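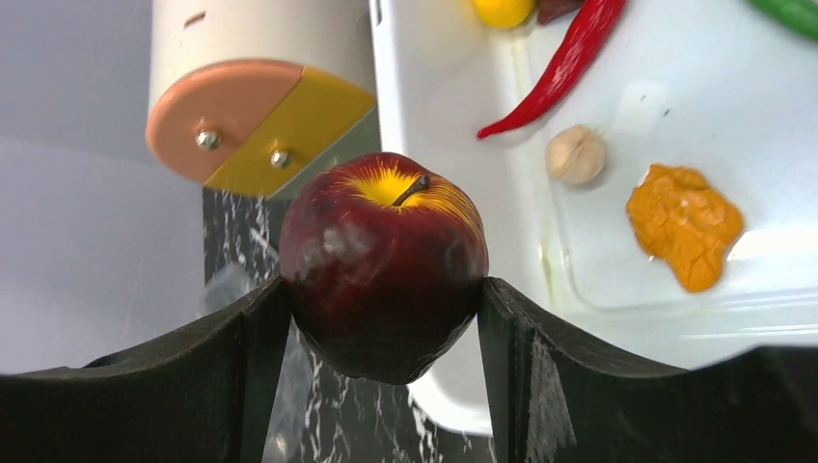
Hokemero asked if the second years could skip the round pieces and begin with the bag, because the bag looks like more fun. My answer is still no, and the steps below explain the order we use in the club.

Teaching the arm to pick up and to pack
September - by Krum Nikolovski

You need the arm with its two fingers, the wrist camera, a few pieces of play food and one zip-top bag. Load the Vengate settings before you switch on the motors.

1. Set the closing force to 70. With a higher value the fingers push a smooth piece upwards and it jumps out.

2. Begin with the apple. Bring the fingers down on both sides of its widest part, close slowly, and wait until the force number stops changing. Then lift.

3. Repeat until you have six good lifts one after another. If you drop it, start again from one. Please write also the bad attempts in the log.

4. Only now take the bag. Open the mouth as wide as it goes, and check that the wrist camera can see the rim from where the arm will stop.
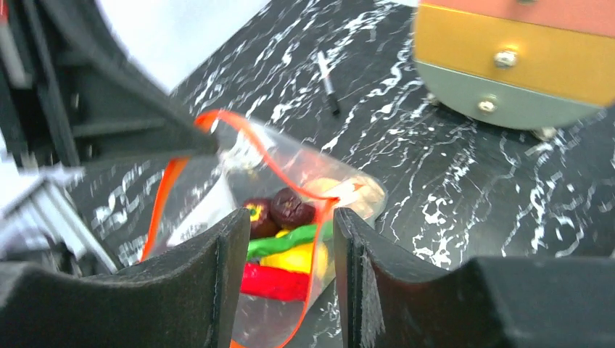
The bag between the fingers, with the pieces inside.

5. Drive the arm by hand for the first runs. Move in small steps near the plastic - it is very easy to catch the rim with a finger and pull everything over.

6. Save each run separately. Last year we put all in one file of 2,504 lines, and it took us a whole evening to find where one run finished and the next began.

If the fingers close but the force stays at zero, look first at the cable on the wrist. When it is well connected, restart the Vengate program and do step 1 again.

Questions: write to the club address or leave a note in the lab book.
© Jomen Robotics Club | Back to top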